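Setting Up the Mug Tree Task, Lab Section 2
Robot Manipulation course notes, Pruvemen Technical College. Maintained by Špela Leka. Last edited 1/27/20
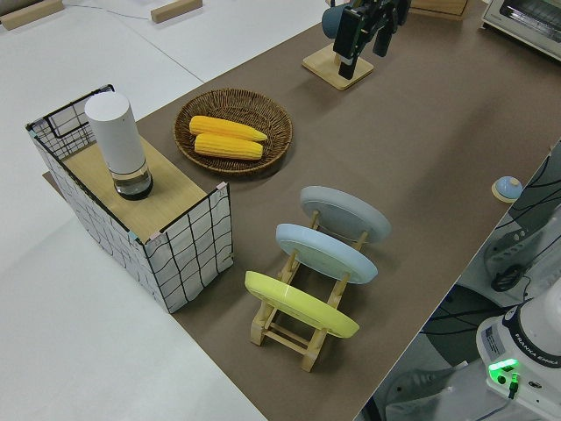 Figure 1. Gripper over the teal mug on the mug tree. Plates, corn and bell are in position on the same table.

These notes cover table layout, teaching the waypoints, and recording runs for the mug tree task. They assume you have passed the arm safety check and can unlock the joints from the desk computer. If you have not, stop and do that first.

The task for this section is to lift the mug off the tree and set it down on the bare tabletop without touching anything else. The other items are obstacles now and become targets in the March assignment, so keep them on the table even though you do not pick them up.

1. Lay out the table

Put the mug tree near the far end of the table, beyond the basket. The dish rack goes in front, with the yellow, pale blue and gray plates upright in their slots. The corn stays in the wicker basket. The bell goes near the table edge on the arm side.

The lidded container sits on top of the fabric-covered box. Set the box at the opposite end from the toaster oven. Check that the pink clips on the fabric are closed.

Hang one mug only. Turn the handle so that it is fully over the peg. A mug hung by the tip of the peg will swing when the gripper makes contact, and the run is void.

2. Load the team profile

Open the Wudari workspace on the desk computer and select your team number. Load the profile named mug_base. Do not edit mug_base directly. Save a copy with your team number at the end and work from that.

Set the speed limit to 13 percent for all teaching and first runs. The profile will accept higher values. The grade sheet will not, until you have three clean runs on record.

3. Teach the waypoints

You need five points, taught in this order:

home
above_mug
grasp
clear_peg
place

For above_mug, bring the gripper straight over the mug with the fingers pointing down. Leave 380 mm between the flange and the top of the tree for the approach height, then step down in the Z direction only. If you correct X or Y after stepping down, go back up and save above_mug again. Most of the bad runs last term came from an above_mug point that no longer matched the grasp point under it.

For grasp, close the fingers slowly on the rim. Watch the tree base while you do this. If the base moves, the fingers are not centered. Open, shift, and repeat.

clear_peg is the point students get wrong. The pegs slope, so a straight lift pulls the handle against the peg and brings the tree up with the mug. Move out along the peg first, then up. Teach it by hand with the joints unlocked and feel for the handle coming free.

For place, pick a spot on the tabletop at least one mug width from the dish rack. Lower until the mug touches, then back off 1 mm before saving.

4. Dry run

Take the mug off the tree and run the full sequence with nothing in the gripper. Keep one hand on the stop button. The second team member watches the forearm, which passes closer to the bell than the gripper does. Check the cables behind the arm base as well. They need enough slack for the full move to place.

5. Recorded runs

Hang the mug again and start the logger. Wait 500 ms after the gripper closes before the lift begins; this value is already in mug_base under grip_settle, and you should confirm that it survived the copy.

Log each run as pass, fail or void. A fail is a dropped mug or contact with another item. A void is a setup error, such as a badly hung mug. Voids do not count against you but they must be in the log.

Reset the table between runs. Do not move the tree to match your waypoints. Use the tape marks sheet in the Nikolaidis binder.

Common faults

Arm stops at above_mug: joint limit reached. Rotate the wrist half a turn and teach the point again.

Mug slips during the lift: grip force is still at the default. Raise it one step and repeat the dry run.

Logger file is empty: the logger was started before the profile was loaded. Restart both, profile first.

Upload the log and your copy of the profile to the Section 2 folder before you leave the bench.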